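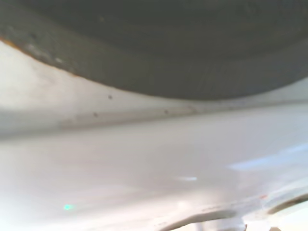
Chapter 7
When the machine takes over part of the job

At the end of this chapter you should be able to:
explain the difference between a job and a task
describe how work is shared out again after a machine is brought in
identify changes in pace, skill, pay and contact between staff
discuss who ought to be consulted, and when

Key terms: task, job design, exception, line speed, deskilling, redeployment, tacit knowledge

7.1 Jobs and tasks

People often ask whether a machine will take somebody's job. The question is hard to answer as it stands, as very few jobs consist of one thing. A kitchen porter washes pans, but also sorts them, scrapes them, notices that a handle is coming away, moves the bin, signs for the bread delivery and tells the chef that the large bowls are running out. Each of these is a task. The job is the bundle.

Machines are bought to do tasks. A robot arm may be able to pick up a rounded vessel and set it down on a smooth white surface several hundred times a day. It may do this well. It does not follow that it can decide whether a few dark specks on that surface are crumbs, chips or marks that have been there for years, or whether any of it matters. Somebody has to make that decision, or somebody has to have made it beforehand and written it into the machine's instructions.

For this reason most of the chapter is concerned with what happens to the bundle when one or two tasks are lifted out of it.

7.2 The case used in this chapter

Etenach is a catering supplier on the edge of Sturkville. It prepares cold meals for schools and day centres and takes back the bowls, trays and containers for washing. When our account starts, the company had 116 employees, of whom 88 worked on the production floor. The wash area ran from six in the morning until early evening and was the least popular posting in the building. Staff were moved through it in turns of two weeks.

In November the company installed two robot arms in the wash area, supplied by a firm called Peltonen. The arms lift pieces from the return trolleys, present them for rinsing and stack them. Each has a small camera near the gripper, so that the program can find the edge of a bowl before closing on it. The control software is called Cludia, and the staff soon used that name for the machines as well.

Management gave two reasons for the purchase. The first was injury: sore wrists and backs were the most common cause of absence on the floor. The second was output. A person in the wash area handled 300 pieces in an hour on a good morning, and the company wanted more than that without a longer shift. After the first months the two arms and one attendant together were handling 346.

Those figures are correct, but they leave a good deal out. Sections 7.3 to 7.6 look at the rest.

7.3 What the attendant does

Before the change there were three people in the wash area at any time. Afterwards there was one, whose post was called cell attendant. The attendant loads the trolleys in the order the program expects, clears a piece when the gripper has missed it, wipes down surfaces, and checks anything the software has set aside.

Pieces that are set aside are known as exceptions. A dark bowl with a scuffed or dusty-looking patch is a typical one. The same patch may be worn finish, dried food or the way the light falls, and the camera image alone will not always settle it. Glossy white surfaces cause a different kind of trouble, as reflections on them can be taken for an edge or an object. An experienced porter would tilt the bowl, run a thumb over it and know. Knowledge of this sort, which people use every day but find hard to put into words, is called tacit knowledge.

In the first weeks the attendants dealt with a great many exceptions. Later the settings were adjusted and the number fell. Several attendants said that the work had become easier on the body and harder on the attention. They stood for long periods with little to do, and then had to act quickly.

7.4 Pace

A team of three people sets its own rhythm to some degree. They slow down when one of them is tired and speed up before a break. A machine keeps to the line speed it has been given, and the person beside it must fit in. At Etenach the attendants could pause the arms with a button, but each pause was logged. Nothing was said about the log officially. Even so, some attendants avoided using the button, and took their breaks late.

The company later stopped recording short pauses. Readers should note that this was a decision about management and required no change to the arms themselves – a point we return to in Chapter 8.

7.5 Where the others went

No one was dismissed. The two posts removed from each shift were moved to packing and to the delivery bay, a practice known as redeployment. For most of those concerned this was welcome. A smaller group had liked the wash area for its company and its radio, and found packing more closely supervised.

Pay stayed the same at first. The attendants argued that they were now responsible for expensive equipment and had been trained to restart it, and that this should count as a skill. After some months a higher grade was agreed, but only for those who had completed the supplier's course. Porters who covered for a colleague during lunch did the same work on the old rate.

7.6 Who was asked

Floor staff first saw the arms on the day they were delivered. The layout had been drawn up by the supplier and the production manager, and it placed the set-aside shelf behind the attendant, at knee height. It was moved in the second week. The porters had known where a shelf of that kind needed to go, and would have said so.

Activity 7.1

Choose a job that you or someone in your family has done. List every task in it that you can think of, including those that are not in the job description. Mark the tasks a machine could do today, and for each one note who would deal with the exceptions. Keep your list, as you will need it for Activity 7.3.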